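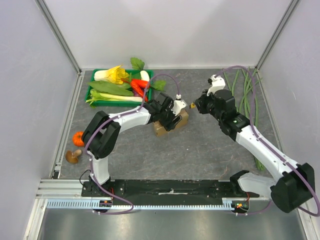 Home | Orders | Play Food | Help Desk | My Tickets

Ticket 27-100: Vegetable set won't all go back in its tray
Opened by: Ritu Ahuja, Flolham
Status: Closed

Ritu wrote, Thursday morning:
Hello! We bought your pretend vegetables for the play corner and they are a big hit, especially the napa cabbage with the yellow top. My trouble is cleanup. The green tray holds the cabbage, the radish, the red chilies, the greens and the leek, and after that I can't find a home for the pumpkin, the mushroom or those long green beans (they wander all over!). One leaf always sticks up over the side, too. Am I missing a second tray?

Sunita Chaturvedi, Bhardwaj help desk, replied:
Hi Ritu, what a lovely note to start my day with. No, you're not missing anything, the set ships with one tray. Try laying the leek along one long side first, then the leafy greens next to it, and tuck the chilies in last. For the beans, gather them loosely and put a soft hair tie around the middle. Please don't fold them, they hold the crease.

Ritu wrote, 2:35 p.m.:
The hair tie did it! Beans are behaving. Leek first helped a lot as well, but the pumpkin still rolls off the pile.

Sunita replied:
Oh, that pumpkin. I'd give it and the mushroom a small basket of their own, and I've put a Wimer drawstring bag in the mail to you, no charge.

Ritu wrote:
Bag arrived, everything fits. Thank you so much, please close this one.

Contact the help desk | © Bhardwaj Play Goods, Fandville | Back to top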